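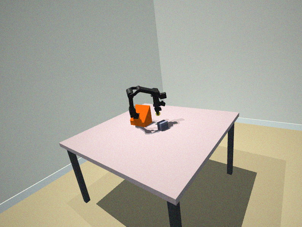 Jeltlow to ask residents what the square is for, again

Condasville's smaller neighbour has a problem that larger towns might envy. It has a public square, freshly paved, with proper drains and a view of the hills, and hardly anyone will sit in it.

The square at Jeltlow reopened in January after 7 months behind hoardings. The old one had been a car park with a horse trough in it. The new one has the trough, moved slightly to the left, and a great deal of pale stone where the cars used to be. The council's leaflet called it "an outdoor living room for all". The town has treated it much as people treat the front room their grandmother kept for best, walking round the outside and not touching anything.

Part of the trouble is the seating. The original plans had benches with backs. These became benches without backs at the second round of savings, and at the third they became what the contract documents call perching edges. A perching edge is a wall at the height of an adult's hip. It can be leaned on by anyone over a certain height, and admired by everybody else. On wet days it holds a shallow puddle along its whole length, which the pigeons have taken to with more enthusiasm than the shoppers.

Guerreiro, the firm that designed the scheme, says the edges were chosen to "invite informal use". Informal use so far has included skateboarding, the resting of takeaway boxes and one very long game of marbles. The skateboarding was dealt with by a row of metal studs, after which it became harder to perch as well.

Then there is the question of shade. The drawings shown at the library had trees in them, large ones, with children underneath. The trees that came are the width of a broom handle and are held up by stakes rather thicker than themselves. The council has asked for patience and says that they will give good cover in time. A notice beside each one gives its Latin name and asks people not to lean on it, which in the circumstances seems a little hard.

Monday is market day, and the market was meant to be the making of the place. Under the old arrangement the stalls stood along Rirno Lane, where they blocked the pavement, annoyed the bus drivers and did very good business. They have now been given numbered pitches on the square, each with its own power point set under a brass flap. The flaps open with a special key. The council holds 2 of these, and on the first market day both were in the same coat pocket in Condasville. The cheese stall ran its fridge off an extension lead from the chemist's, and has gone on doing so.

Trade has been patchy. Stallholders say regular customers still walk down the lane out of habit, look puzzled and go home. The fish van has already gone back there, unofficially, and parks by the post box with its engine running in case anybody from the council should come round the corner. So far nobody has, although several people who work for the council have bought haddock from it.

To settle matters the council has announced a consultation. Every household will get a form asking how it would like to use the square, with boxes for music, food, exercise, quiet reflection and "other". Long-standing residents may remember something of the kind from before the work started. On that occasion 2150 forms came back, and the most popular answer by some distance was somewhere to sit down. The second was toilets. Both were noted, and the results were put in a summary with a photograph of a fountain on the cover. There is no fountain.

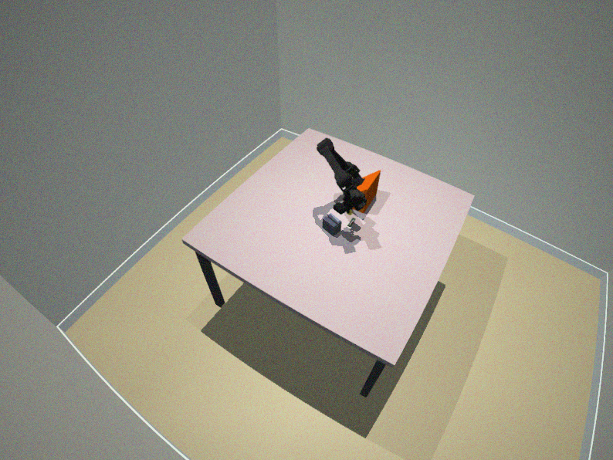 One reader wrote in to say that the benches from the old bus station are still stacked in the depot yard, backs and all, and that two people with a van could have them in place before lunch. The council says it knows about the benches but that they don't match the stone.

A drop-in session will be held in the town hall for those who would like to talk the form through. It starts at 6pm, an hour after the last bus from the villages gets in and twenty minutes after the last one goes back. Tea will be provided. Chairs will also be provided, the notice says, and anyone who needs one with arms should ring ahead.

Forms can be handed in at the library, or posted in the box on the square itself, just behind the trough. The slot is on the side facing the wall.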